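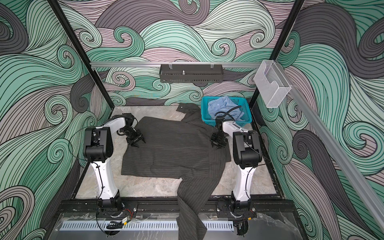

The Clindel Laundry Basket in Teal

Home > Laundry Room > Baskets and Bins

$41
Color: Teal
In stock, ready to ship
Add to cart | Save for later

We have sold a lot of laundry baskets at Heluvstead over the years, and most of them were fine. They held clothes, they went up and down the stairs, and after a while a handle would split or the bottom would start to sag and the customer would come back for another one. The Clindel is the basket we kept hoping somebody would make, and when it finally came across our buying desk we ordered one for every person on the team to take home before we put a single one on the website. Most of those are still in use (one went off to college with somebody's daughter and we don't expect to see it again).

It's a plastic basket with a lattice-style slotted rim, in a teal that we think is one of the nicest colors anybody has put on a household basic in a long time. It's cheerful without shouting at you, and it's a pleasure to have out in the open next to the folding table, where a basket tends to spend most of its life anyway.

What we like about it

The slots in the rim let a bit of air move around the top of the load, and they give your fingers something to hold when you want to drag the basket across the floor with one hand and open a door with the other. The edges of the slots are smoothed at the factory, so you can toss in a blouse or a pair of tights and take it out again without that little tug that makes your heart sink.

We also like that it's an easy size to live with. A great big hamper is wonderful until you have to carry it, and plenty of our customers have told us they'd much prefer to make two light trips than one heavy one. The Clindel will take an ordinary load of shirts and everyday things and still sit comfortably on your hip. If you have a large family and wash everything on the same day, please do yourself a favor and get two, one for what's waiting and one for what's done.

Using it at the folding table

Amarachi Etim looks after our laundry room range and has folded more clothes in front of customers than the rest of us put together, and the notes in this section are mostly hers.

Set the basket at the back corner of your folding surface, on the side of your stronger hand. You can reach in without leaning over the piece you're working on, and the front edge stays free for sleeves and pant legs to hang down while you sort out the rest.

Take out one piece at a time and leave the others where they are. A shirt that's bunched up in the basket for a few more minutes will come to no harm, and a clear table makes the whole job go faster.

Do the big pieces first. A tailored jacket or a coat needs the full width of the table, and it's much nicer to give it that room while you still have it. Lay the body out as flat as it wants to go, straighten the collar and lapels, fasten a button if it helps the front stay together, then bring the sleeves in over the body. Pinstripes are a real help with this, by the way! Let the stripes run straight up and down and you'll know the body is lying true.

Lighter shirts can go after that, and they can be folded on top of each other in a stack beside the basket. Amarachi likes to put the finished stack back in the basket to carry it upstairs. I like to carry it in my arms and drop half of it on the landing, so you can decide for yourself whose advice to follow.

Care

Wipe it out with a soft cloth and a drop of dish soap whenever it looks dusty. For the lattice, an old toothbrush does a lovely job of getting lint out of the corners of the slots. Rinse, shake it off, and stand it upside down on a towel until it's dry.

Please keep it away from space heaters, stove tops and the inside of a parked car in July. It isn't meant for the dishwasher. Color-safe cleaners are fine, but we'd skip anything gritty, as it will dull the finish over time.

Damp towels can sit in it for an afternoon. For anything longer we'd hang them up first - that's more for the sake of the towels than the basket.

Good to know

Sold singly. The clothes are not included, though we have been asked.
The basket does not fold or collapse.
It comes without a lid, and we don't carry one that fits.
Not suitable as a step, a seat or a bath toy. Cats seem to have made their own arrangements.

Shipping and returns

Orders leave our Hellville warehouse in a plain cardboard box with paper padding, which can go straight into your recycling. If you order two we'll nest them in the same box and only charge you shipping for one.

You have 100 days to make up your mind. Use it, fill it, haul it around the house, and if you don't get along with it send it back to us clean and we'll refund what you paid for it. If it arrives cracked or scuffed, just write to us with your order number and we'll get another one out to you.

A note on availability

Our first delivery was some 2,000 baskets and they went faster than we had planned for, so thank you, and apologies to everyone who sat on the waiting list. The teal is back in stock as of May 22, 2023. We're talking with Adeleke, who handle our freight, about getting the next delivery in before July.

Goes well with

Adeleke Cotton Pressing Cloth
Heluvstead Clothespins, bag of 100
Heluvstead Lint Brush

Questions about the Clindel? Write to the laundry room desk through our contact page and Amarachi or one of us will get back to you, usually the same day.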